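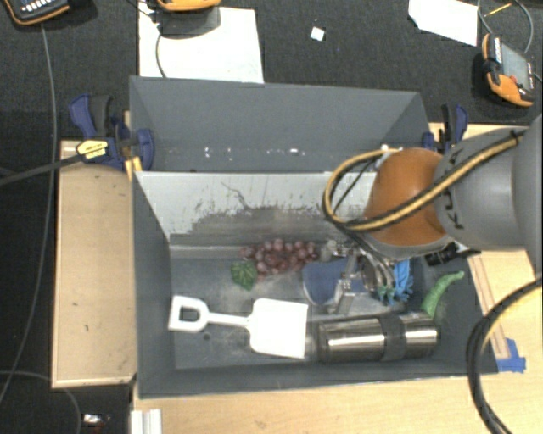

Grey divided bin, toy shovel and artificial grapes in the front half. Divider well scuffed.

**March, 16:20 - descaler trial, Merness kettle rig**

Zainab forwarded the Jesoren sheet again. It claims one dose keeps an element clear for up to 3,000 boils. I don't believe it, and the sheet doesn't give the water hardness, so there is nothing to check it against.

Our own run stopped at 1,000 boils on tap water. Dosed element: 3 g scale. Undosed: 35 g. Looks marvellous until you read Arnulfo's log and find the undosed kettle was filled from the old tank, which we know is harder. So that's two things changed at once and I'm not quoting either figure to Delphine.

Ľudovít thinks plain citric acid would do the same for pennies. Possibly. He hasn't tested it either.

To do:
- rerun both kettles off the same tank
- add a third with citric acid only
- weigh elements after drying, on the small balance - the big one drifts
- ask Jesoren for hardness in writing

Senad has the rig key until the rerun.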